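In praise of the soft green pad

I have spent most of March swapping fingertips on robot hands, and I am more convinced than ever that the fingertip is the most underrated part of the whole machine. People ask about the arm. They ask how far it reaches, how fast it moves, what controller is behind it. Hardly anyone asks what the last half inch is made of, and that half inch is where I've been having all my fun.

We ran two setups against each other. One was the hard-jawed Quintero hand we've used for ages, a good honest piece of hardware that will hold a steel block until the building falls down. The other was the same arm with a Disirora gripper and padded tips. Same controller, same task, 800 picks each over 14 sessions. The task was desk clutter: pens, markers, pencils, and a cup to put them in.

I love desk clutter as a test. A pencil is thin, it rolls, and it's just slick enough to turn in the jaws when you lift it. Picking it up is the easy bit (the Quintero almost never failed there). Then you have to stand it upright and keep it upright over an opening not much wider than a mug, with other things already sticking out of it. A few degrees of twist and you're tapping on the rim.
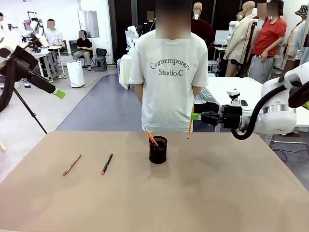
Anselmo Apaza thinks I'm giving the rubber too much credit. His view, which he sent me in a long message after reading a draft, is that a better wrist camera and a slower approach would have closed most of the gap, and that pads wear out while software doesn't. He'd put the money into the camera and replace the fingers last.

He has a point about wear. Our first set of pads went shiny well before 1000 grasps, and the slips started creeping back in. But I'd still change the fingers first! Pads are cheap and you can swap a pair in the time it takes to get coffee. A new camera means mounting it, calibrating it, and then finding out that the gripper blocks half its view right at the moment you care about. We went through all that with the Vunuveo unit last year and it ate the better part of a summer.

What sold me was the way the failures changed. With hard jaws, a pencil that was a little off stayed a little off, and then it shot out sideways across the table. With the pads it sagged, slowly, and the controller had time to notice and try again – I could have watched that all afternoon, and on one occasion I did.

The people at Ganthorpe want us to try tools next, screwdrivers and so on. Fine by me. I've already ordered more pads.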